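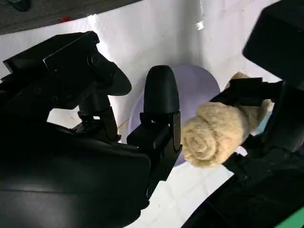 **What does a two-arm cell change for the people at a dish and table station?** It moves their hours from handling to setup, checking and recovery. Total hours fall less than the handling hours do.

## Unit 6: Task allocation after automation

Course: Automation at Work. Instructor: Asnakech Kassa

The running case is Flellora, a catering supplier that put a Stira cell on its table-setting line. Before the change, one attendant placed, wiped and cleared. Those three tasks are now listed separately.
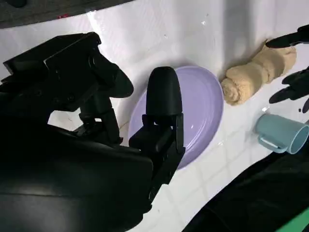 Separate listing matters for pay grades. At Flellora, wiping had been graded with clearing, and the new task sheet left it with no grade until October.

Terms used in the exercises:

- *Handling*: moving an item from one position to another.
- *Recovery*: returning the cell to a known state after a stop.
- *Residual task*: work left to a person by default.
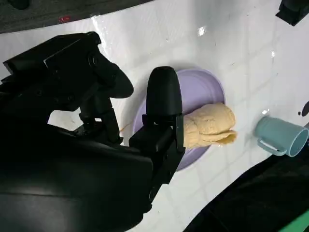
*Page last changed: Jan 10, 2021*

In the trial log, 902 of 1,000 cycles ended without a call to the attendant. A recovery took roughly 2 minutes. The log does not record walking time, so the attendant's load is understated. Soft items and rigid items were logged under one code.

Read Grewal, chapter 6, before the seminar. Bring a task sheet from a workplace you know, with residual tasks marked. 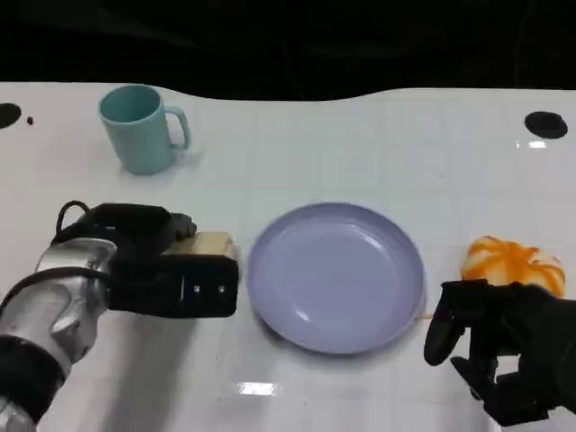
Po-yen Leung objects that the log treats waiting as free time. An attendant who must answer a stop cannot start other work, he argues, and the hours should be booked to the cell.

Exercise 2: rewrite the Flellora task sheet on that basis and state which grade covers waiting.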